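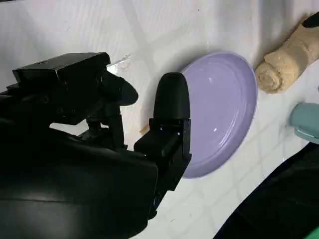
Newsletter | Current Issue | Archive | Members | Contact

Grout and Sealer Notes: What Changed in the October Revision

The October revision of the Dreden maintenance sheet replaces the old single schedule for tiled work surfaces with two. Surfaces in daily use are now inspected every 15 weeks. Surfaces in occasional use stay on the yearly cycle. The color codes on the log cards are the same as before, so existing cards can be used up.

The main technical change concerns joint width. Joints wider than 2 mm take sanded grout. Narrower joints take unsanded grout, mixed slightly wetter than the bag states and worked in diagonally with a rubber float. Wipe at the haze stage with a damp sponge and keep the sponge flat – an angled edge drags material out of the joint and leaves a low spot that collects dirt.

Acid cleaners, vinegar included, are off the list for cement grout. Use a neutral cleaner and a nylon brush. Epoxy grout tolerates more, but the sheet treats both the same to keep the cupboard simple. 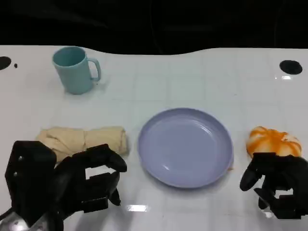 Sealer Test at Broratwood

Two penetrating sealers, Burnetti and Mancuso, were applied to matching panels at the Broratwood site and left to cure for the full period on the label. Each panel then went through 248 wash cycles. Water still beaded on the Burnetti joints at the end. The Mancuso joints had begun to darken on contact, mostly near the panel edges, where the first coat had gone on thin.

The result does not settle the matter. The Mancuso product was applied in one coat, as its label allows, and a second coat may close the gap. A repeat with two coats on both panels is planned. Until then either product may be used, provided the name and the coat count are written on the log card. 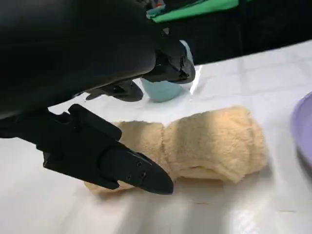
Stamatia Bakalis
Surfaces Editor

Coverage came out lower than expected. One can did nearly 800 feet of joint on the panels, and older grout will take more. Order by joint length, measured on site, and add a margin for repairs. Opened cans should be dated on the lid and kept above freezing. Questions on the revised schedule can go to the usual address before the next issue closes.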